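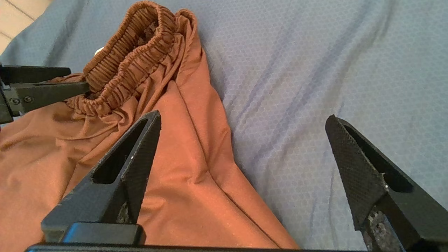
Flollbridge garment handling: data card and purchase notes

Status: draft, August. Maintained by Nandi Van der Merwe.

What this is
513 episodes of two-gripper work on clothing laid out on a bed sheet. We collected them to decide whether the laundry line at Oravdale should get a second pair of arms in next year's budget. I am not convinced it should.

Contents
episodes/ one folder per attempt, wrist video and joint logs
labels.csv outcome, garment type, operator
costs.csv quotes and spare parts

Costs
The Truller quote covers arms and mounts. It leaves out fingers, cables and operator hours, and those ate about 40 percent of our spending last time. Add them before you compare it with Setiawan. Both vendors quote cycle times for flat towels. Elastic waistbands are a different job, so ask for a demo on pants.

Known problems
Outcome labels were done by one person.
Finger wear was not logged before batch 3.
Most garments are plain colors.

Do not use this set to estimate payback. It has no shift data, and I would distrust any spreadsheet that says otherwise.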